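10/9/21
By Kipchumba Kimaro

Open Day at Donance, Clundby

The flyer promised "a full morning among the benches" and the full morning lasted an hour and 15 minutes, coffee line included. I had driven over from Skurnau for it, so I was perhaps not in the best mood when they handed out the visitor badges. Mine was number 289. I did not see 289 people.

Donance makes small parts and fittings, mostly for other workshops, and the tour was led by Hòa Trịnh, who knows the trade and talks well about it. I have no complaint there. My complaint is with the word "workshop." The one we walked through was so clean I wondered how much work gets done in it. White surfaces, hardly a scratch -- and we were asked, twice, to keep our bags off them.

The perforated plates were what I had come for. A man in our group asked why anyone would pay for one when a drill costs what it costs, and I thought it was a fair question. The answer was long and had the word "repeatable" in it 7 times.
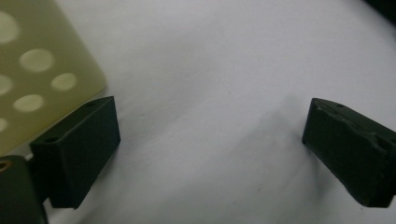
A perforated plate, upper left, on or just above the white surface.

I did like the color, a pale yellow-green that lets light through. Whether it holds up is another matter. I asked how the corners wear and was told to come back in January, when there will be figures. I have been told that at other open days.

The sales table by the exit had a starter set at 1,693, which I took to be a misprint until I saw people nodding at it. I bought a coffee. Parking is behind the building and the sign for it faces the wrong way.

Recent visits
Khổng: two floors, one working elevator
Skurnau craft fair, the indoor half
Letters about the Clundby bus

Contact the editor | All text copyright the authors | Back to top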